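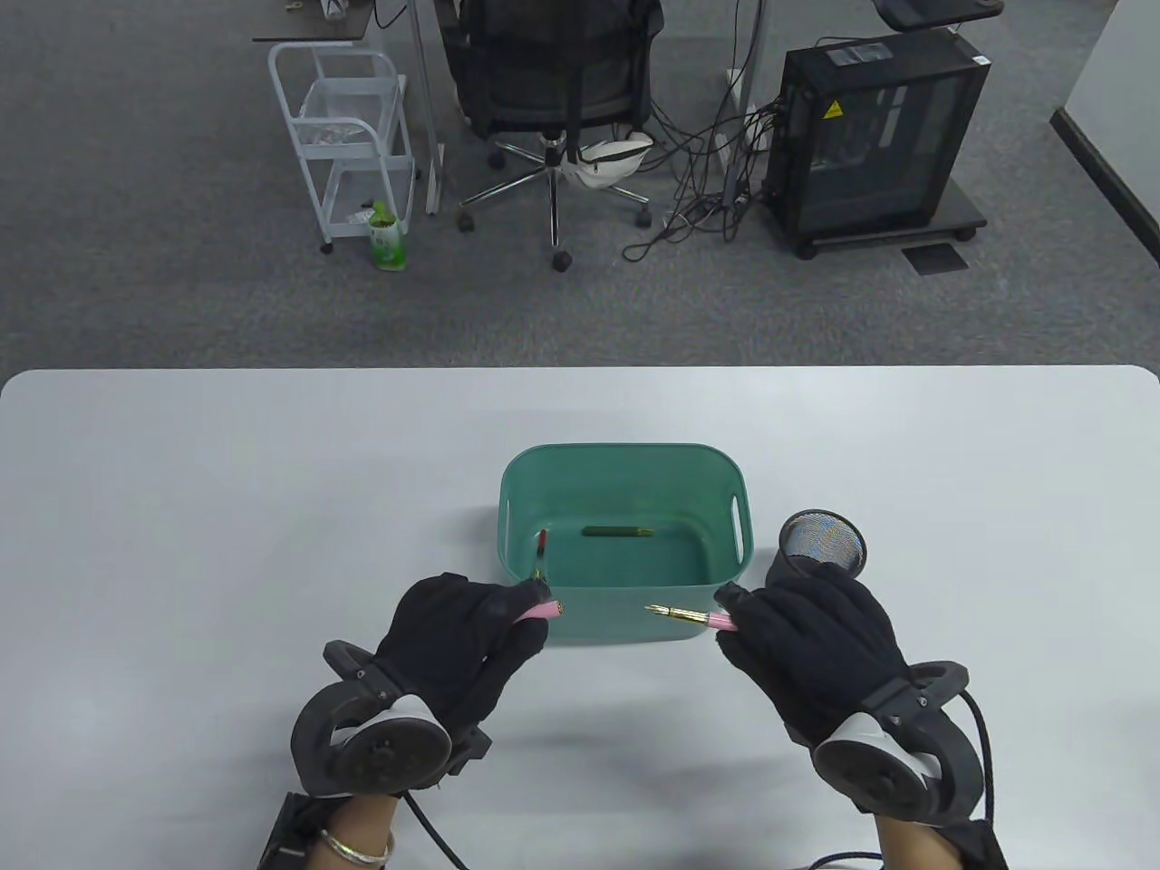
Progress report to the Prothero Fund
Pen Library project, Revside Community Writing Room
06/08/2019

Dear Nithin,

What a few months it has been! When we wrote to you in March we had a room, a promise of tables and several shoeboxes of donated pens in unknown condition. We now have a working pen library with people borrowing from it, and I'm so pleased to be able to tell you how the money has been used.

Sorting the donations

The first call for pens went out through the Revside newsletter and two local schools, and the answer was far bigger than we planned for. We have logged 1,552 pens so far. Ballpoints, rollerballs, felt tips, a surprising number of fountain pens (people really do keep them in drawers for years and then can't bear to throw them out), and plenty of promotional pens from banks that no longer exist.

Sorting is done at the white table, and we've settled on a system that a new helper can pick up in one visit. Pens come out of the donation box and are tried on scrap paper. Anything that writes goes into the teal basket. Fountain pens are uncapped so the nib can be checked, and if the nib is straight they go in the basket with the rest and get separated later, when we ink them. Mesh cups are for pens waiting on a second opinion. Dead ballpoints are stripped for springs and clips, which Osian keeps in jam jars and guards closely.

We tried deeper boxes at first and they were a mistake. Everything slid to the bottom and the nice pens got scratched. The basket is shallow enough to see what you've got, and the slots at the ends make it easy to carry across to the cupboard. We would like more of the same kind, and I have put them in the request at the end.

Lending

Lending opened with 13 starter sets, each with a fountain pen, a bottle of ink to share at the table, a pad and a one-page guide to filling and cleaning. All of them went out in the first session! We have since made up more and there are now 34 sets in circulation. Two have come back damaged, both with bent nibs, and Osian was able to save one of them.

The color question has been fun to watch. We assumed adults would want black and dark blue, and we put the pinks and greens at the back for the children. Within a couple of weeks the pinks had to come forward, as grown men were reaching over the blacks to get at them. Dark green is popular too, and a plain dark red with a gold clip is the one people most often ask to keep. (We say no, kindly.)

The letter table

You asked us to say something about how the pens are being used once they leave the cupboard. The letter table is the best part of the answer. People come in, borrow a set and write to someone. We supply paper and envelopes and, thanks to your grant, stamps. Several regulars write to family abroad. One lady is working through her old address book in alphabetical order and had reached the letter H when I last asked. Children from the after-school group have started swapping letters with the residents of Flaltance House, and the replies are read out loud and then argued over.

Handwriting lessons began later than planned. Our tutor had to change her hours, so we lost the first part of the term, and the beginners' course is now running a few sessions behind. We expect to catch up before the winter break. Attendance has been good, and the left-handed evening was so full that we'll run it again.

Spending

We are within budget on paper, stamps and tutor fees. Ink has cost more than we allowed for, mostly from generous filling by enthusiastic beginners. Storage has cost less, thanks to donated shelving from Flirnetti, the office supplier down the road, so I have moved the difference across to ink. I hope that is all right, and please tell me if you need it shown separately in the accounts.

What comes next

Before the next report we plan to:

finish checking the remaining fountain pens and label each one with its nib size
run a cleaning and repair afternoon, led by Osian, open to anyone with an old pen at home
restart the beginners' course from the filling and cleaning lesson for people who missed it
take a small traveling set to Flaltance House so residents can try the pens for themselves

Requests

More baskets for sorting, a set of brass shims for cleaning nibs, and blotting paper, which we are going through at quite a rate. I can send prices this week.

Do come and see us if you are nearby. There's always a seat at the letter table and we'll find you a good pen.

With warm thanks from everyone here,

The Pen Library team
Revside Community Writing Room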